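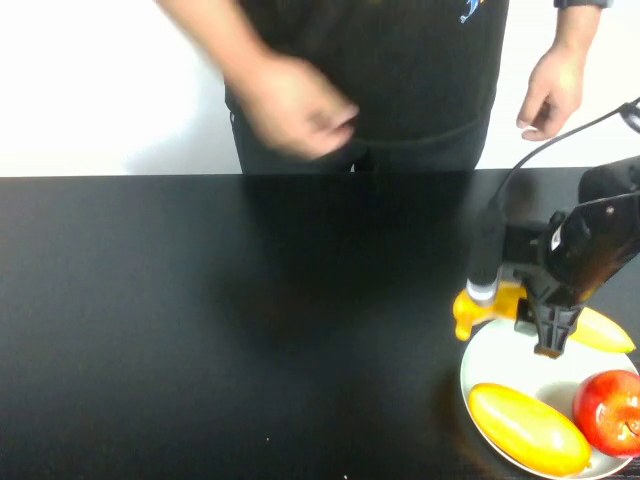 A homemade arm should be allowed to be slow, says a member of the Flollora workshop, and people who want it fast should first try to hold a soft thing between two hard fingers.

Workshop Arm in Zestgate Learns to Serve Fruit

ZESTGATE. The members of Flollora, the shared workshop behind the old print shop, have brought their robot arm to the stage where it can take a piece of toy fruit in its gripper and carry it to a plate. The arm has the name Imus. It will be shown to neighbors in May, on the open evening of the workshop, if the last repairs are ready by then.

The project began as a kitchen idea. One member wanted an arm at home that could put away small things from the counter at night. The first version was built on an ironing board in an apartment and it shook so much that the family asked for it to be moved. It was moved to Flollora on a bicycle trailer, and there other members started to change it. Of the first version, only the power supply and one bracket are still in use.

The parts have cost $758 until now. This amount does not include the table or the tools, and it also does not include a set of gears which was ordered in the wrong size and could not be sent back. The motors came from Aquino, a shop for used machine parts on the road to the station. The shop gave no discount, but it let the members open the boxes and turn each motor by hand before they paid. Several motors stayed in the shop after this test.

The work is done on Tuesday evenings, from 7 p.m. until the building closes. The members have spent nearly 60 evenings on it. A large part of these evenings went to the cable. In the beginning it was fixed tightly along the arm with plastic ties, and when the wrist turned, the plug was pulled out little by little. The arm then stopped in the middle of a movement and stayed there. For weeks the group searched for the mistake in the program. Now the cable makes a loose loop over the top of the arm, and the stops have become rare.

The gripper has two black fingers with slots in them. The earlier fingers were flat and smooth, and round objects turned away as soon as they closed. The members tried rubber bands, then a piece of bicycle tube, then a different shape of finger. The slots were first cut only to save material. Later it was noticed that the fingers bend a little at these places and hold better, so the slots stayed in the drawing and were made deeper in the next print.

Fruit was chosen as the exercise for a practical reason. A banana, an apple and a longer yellow fruit are all different to hold. The apple is too wide if the gripper comes from the wrong side. The banana can be taken almost anywhere, but when it is held too near to one end, it turns and the heavy end hangs down. The group wanted an exercise which a visitor understands without explanation, and a plate with fruit on it needs no sign.

There is also the question of the plate. The workshop has a dark table, and a white plate on it is easy for the program to find. On a pale table the same program did not find it at all. The members know that most kitchens do not look like this, and they intend to repeat the exercise on a wooden counter with a tablecloth before they say that the arm is ready for a home. How long this will take, they did not want to say.

The arm uses 2 cameras. One stands fixed at the work area and looks over the table. The other is mounted at the wrist and moves with the gripper, so the program can correct the last part of the movement, when the fingers are already near the object. The small camera was added later, after long discussion. Some members were against it, with the argument that each new part brings a new cable. The others answered that the fixed camera cannot look behind the gripper, and that the last few centimeters were exactly the place where the arm made its mistakes.

The small camera has its own difficulty. At a very short distance the object covers most of the view, and it is also not sharp. A yellow object then becomes only a yellow area with no clear edge. The program must remember where the object was a moment before and continue slowly on this memory. 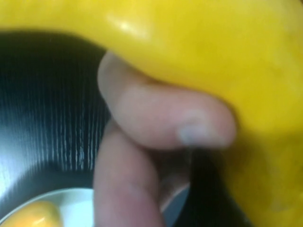
Cheap cameras are good enough if the light is good, wrote somebody on the workshop's message board, and the money should go into lamps. The advice was followed. The group bought a wide lamp for the wall side of the table and covered it with baking paper, and the evening sessions became easier at once. The shiny fruit still gives small white spots of light on its skin, which the program sometimes takes for something else. A matt spray was suggested. It has not been bought, as some members find that a kitchen also has shiny things and that the arm must learn to accept them.

Safety was discussed at the beginning of the year, after the arm pushed a coffee cup from the table. Now there is a red button on a long wire, and the rule is that one person keeps it within reach during the whole session. The speed is limited in the program. The motors are also not very strong, and a grown person can stop the arm with one hand. Children may watch on the open evening from the other side of the table, and the button will be with a member, not with a visitor.

The drawings of the fingers and the wrist are kept in a folder at the workshop and can be copied by everybody who comes in. The group asks only that changes are written on the same sheet, so that the next person can see them. Two pages of the folder describe mistakes. They include the gears in the wrong size, the tight cable, and a screw in the wrist which was glued by error and had to be drilled out.

A neighboring workshop asked if it could buy a finished arm. The answer was no. The members said that they cannot promise repairs to people they do not see each week, and that the arm is changed too often. They offered instead a morning in which the other workshop can build its own copy, with parts it has bought itself. The date is not decided.

For the open evening there is room for 25 visitors at one time. The arm will work in short rounds with pauses between them, so that the motors can cool down. Visitors may choose which fruit is next. Real fruit will not be used this time. The gripper has no sensor for pressure, and an earlier attempt with a ripe pear took more time to clean than to prepare.

After May the group wants to continue with cups and spoons. The spoons are expected to be harder than any fruit, as they lie flat and the fingers must come very near to the table. A softer tip for the fingers is being prepared. One member has already begun to cut tips from an old pair of kitchen gloves, and the first ones hold quite well on a cup, but they come off on the table edge.

The workshop also looks for a used swivel chair with a good bearing. The bearing is for the base of the arm, which makes a noise when it turns to the left. Whoever has such a chair can leave it at the side door on Tuesday evening.

Reader comments

Reader in Zestgate: I had the same problem with the cable on my plotter. It helped me to clamp it at the base and leave everything after that free. You will see quickly if the loop is too small.

Reader: Will the drawings be online also? I live too far away to come in the evening and my printer has nothing to do.

Flollora workshop: For the moment only on paper, sorry. We scan the finger pages for people who ask by mail. The wrist is changing again so we wait with it.

Reader: For the noise, please check the screws under the base before you take a chair apart. Mine made noise only to one side too and it was a washer that was missing.

Anonymous: $758 is a lot for putting a banana on a plate!! But I will come and look. Is there parking?

Flollora workshop: Yes, in the yard, through the gate next to the bakery. Please leave the place in front of the side door free. We will check the washer on Tuesday, thank you.

Reader: Used motors from Aquino are fine in my experience, only take the ones with the long shaft. The short ones are difficult to get a coupling for.

News > Zestgate > Workshops and Clubs > Workshop Arm in Zestgate Learns to Serve Fruit

Contact the newsroom | Copyright, all rights reserved | Back to top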